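Sketunent gets a planner that knows when to give up

It has been a good month for Sketunent, the little task planner I've been building in the evenings, and I've been dying to write it up. Version 6 is finally running on the arm in Gornton, and I'm so pleased with how it behaves around the inside of a PC case!

If you missed the earlier posts, the job is desktop computers. Going in from above sounds simple until you look at how much stuff sticks up from a motherboard, and how little room there is between the drive cage and everything else. My old planner treated the whole case as one big box to stay out of, then switched that box off for the last bit of the move. It got there, but I winced the whole way down.

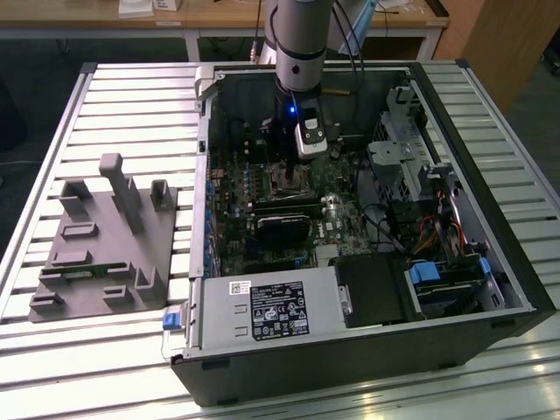
Gripper over the motherboard, side panel off.

The new version keeps a proper height map of the case and checks the gripper against it all the way in. I stole the idea from my own code for the Lorkside project, where I was dodging shelf brackets, and it carried over better than I had any right to expect. The map is a plain grid, nothing clever, and the planner samples 1000 candidate approaches before it picks one. Most get thrown out in the first check (usually the wrist, sometimes the cable), and what's left is scored on clearance and on how far the joints have to travel.

The part I'm happiest about is the giving up. The old code would keep sampling forever if the goal was a bad one, and I'd be sitting there with a cold cup of tea wondering if it had crashed. Now it stops, tells me which part of the map was in the way, and offers the nearest pose it could reach. I found three wrong offsets in my own config the first evening I had that message -- all mine, all embarrassing.

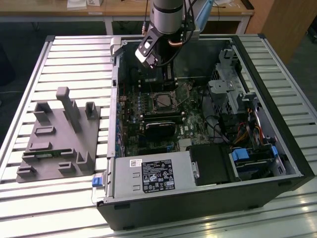
Tool angle was the other big change. I used to lock the gripper to straight down, mostly because it made the maths easy and I was lazy about the rest. Letting it tilt opened up a heap of approaches that were being rejected for no good reason. You can see the sort of pose I mean, with the gripper angled toward the lower left over the upper part of the board and the black cables looping down the right side of the arm. Those cables are their own headache, by the way. I model them as a fat capsule hanging off the last link, and it's too cautious by a fair margin, but I'd sooner lose a few good plans than snag one.

For anyone who likes numbers, my log for the current build has 3699 planning requests in it, and 402 of those ended in the new "can't get there" message. I went through a pile of them by hand and most looked fair to me. The rest were the cable capsule being a big sook.

Next up is the Lindqvist branch, where the height map gets refreshed between moves so the planner isn't working from old data once a part has come out. It half works. The colours in the debug viewer are also backwards at the moment, so high is blue and low is red, and I keep reading it wrong. I'll fix that before I put the code up.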